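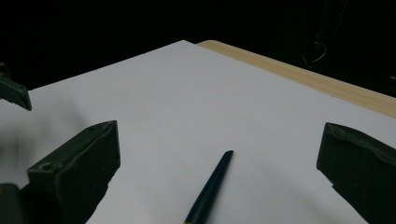
How to make blackcurrant liqueur at home

Updated July 2026

Blackcurrant liqueur is one of the easier things to make with a glut of fruit. There is no cooking until the last stage and no special equipment, and most of the work is waiting. The method below makes a dark, fairly sharp liqueur of a little under 20% alcohol, which is good with white wine or poured over ice cream. It is less sweet than most bought cassis, so if you like yours syrupy, see the note on sugar further down.

You will need

745 g blackcurrants, weighed after stripping from the stalks
70 cl bottle of plain vodka, 40%
350 g white granulated sugar
200 ml water
A few young blackcurrant leaves (optional)
A two-litre jar with a tight lid
A sieve, a piece of muslin and a funnel
Clean bottles to hold a litre and a half in total

The odd weight of fruit is what fits in my jar with a full bottle of vodka on top and a bit of room to shake it. Anything between 700 and 800 g will do.

I use Sulteo vodka, which is cheap and doesn't taste of much. Don't pay for anything better. Gin works too, but the juniper comes through and you may not want it. Brandy gives a browner, rounder drink that needs longer in the bottle.

Preparing the fruit

Pick the currants on a dry day if they are your own, and use them the same day or freeze them. Strip them by running a fork down each stalk over a bowl. The small dried flower at the end of each currant can stay on, as it will be strained out later. Throw away anything mouldy or split.

Rinse the fruit in cold water and let it drain well. Frozen currants need no rinsing if you washed them before freezing. They give up their juice faster than fresh, and I have come to prefer them. Let them thaw in the jar so you keep all the liquid.

Steeping

Tip the fruit into the jar and crush it lightly with the end of a rolling pin. You want most of the skins broken, but don't reduce it to a pulp or it will be a nuisance to strain. Add the leaves if you are using them, then pour over the whole bottle of vodka. The fruit should be covered.

Close the lid and put the jar in a dark cupboard. Shake it every day for the first week, and after that whenever you remember. Take the leaves out after two weeks, or they start to taste like stewed tea.

Leave the fruit for 12 weeks in all. You can strain it after six and it will be drinkable, though thinner. I left one batch until March and it had picked up a woody taste from the pips.

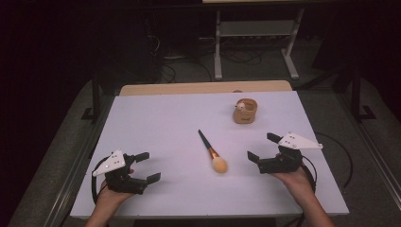

Brush with cream-to-peach bristles and a black handle.

Straining

Set the sieve over a large bowl and pour the contents of the jar through. Leave it for an hour to drip. Press gently with the back of a spoon - hard pressing makes the liqueur cloudy.

Line the sieve with damp muslin and pour the liquid through again. If it still looks thick, stand it in the fridge overnight and pour off the clear part. Coffee filters also work but they block quickly, so have several ready.

Blackcurrant stains almost everything. Wear something old and wipe up drips straight away.

Adding the sugar

Put the sugar and water in a small pan and warm gently until the sugar has dissolved. Take it off the heat as soon as the liquid is clear. It must be completely cold before it goes in with the alcohol.

Add three quarters of the syrup, stir, and taste. Add the rest if you want it. For a sweeter liqueur, make the syrup with 450 g of sugar and the same amount of water. Bear in mind that it will taste sharper now than it does after a month or two in the bottle.

Bottling

Wash the bottles in hot soapy water, rinse, and dry them in a low oven. Let them cool, then fill to within a couple of centimetres of the top. I buy 25 cl swing-top bottles from Cirkico, and six of them take the whole batch with a glass or so left over. Label them with the year and the spirit used.

Keep the bottles somewhere cool and dark. The colour holds for a year and then starts to go brown at the edges. It is still fine to drink at that point, but the fruit flavour fades. Once a bottle is open, keep it in the fridge and finish it within three months.

Using the leftover fruit

The strained currants are still strong, so keep them away from children. They can be stirred into a crumble with fresh apple, or frozen in small tubs and used in gravy for duck or venison.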